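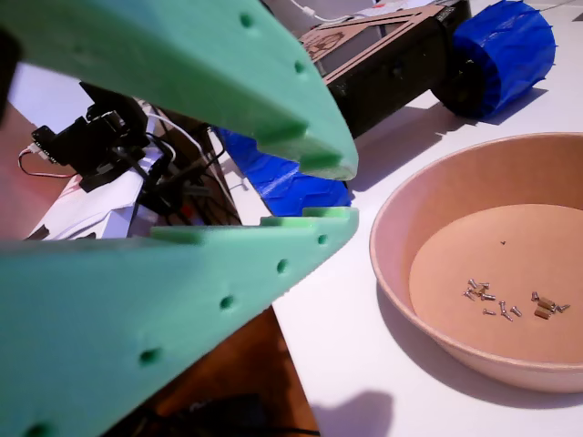 Flusura opens its tabletop room in Pumitport this Saturday

Print this release | E-mail this release

PUMITPORT – I've been itching to share this one! Our new small-things room opens Saturday at 10 a.m., and it's all about what ends up on a table: screws, fruit, crumbs, whatever you've got. We put in white tabletops and plenty of shallow round bowls, and I'm already fighting people for the one by the door. 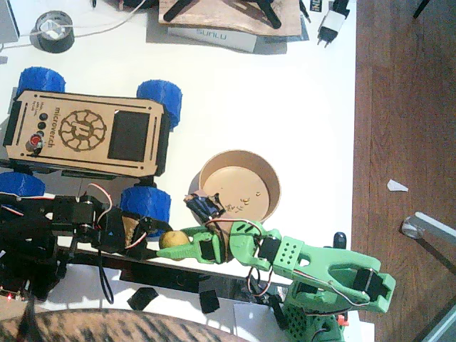 Stalis is our name for the sorting mornings, and they're free. Bring a jar of mixed bits (mine was my grandmother's, and it was awful) and sit down with us for as long as you like. Tip a few out at a time – a handful of tiny golden-yellow pieces in the bottom of a tan bowl is plenty to start with, and you can see every one of them.

We've ordered 3,000 paper labels for the first season and used up 50 already, so that's 2,950 to go. The room seats 43.

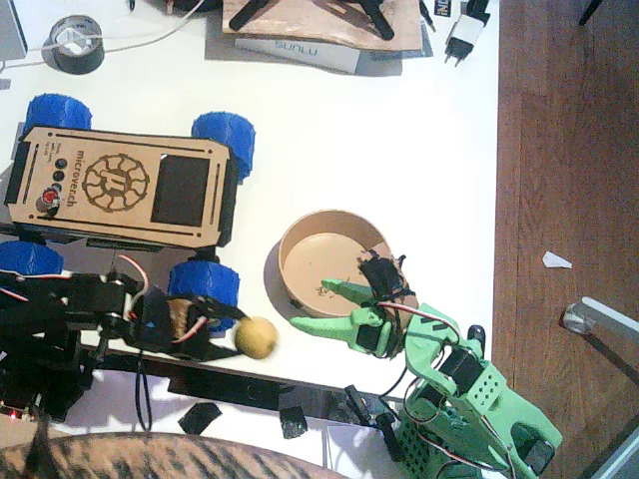 Yellow ball on the white tabletop, tan bowl close by.

Ông, the café next door, is handling coffee and a citrus cake I can't stop thinking about. Park in the back, please, as the front spots are theirs.
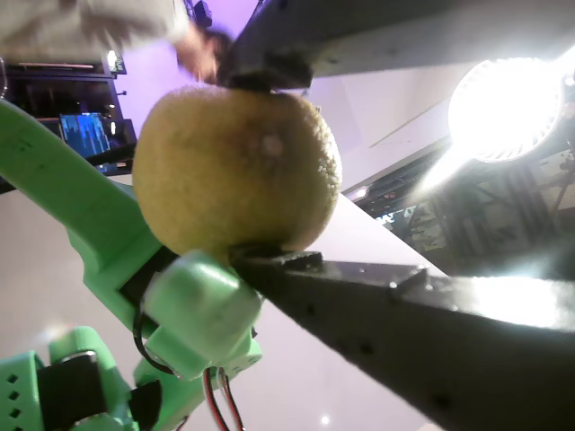 Citrus with a pebbly, mustard-yellow peel.

Questions? Call the Flusura front desk any afternoon.

Reader comments (2)

Can I bring buttons, or is it hardware only?

Went to the preview and stayed till lunch. More hooks for coats please!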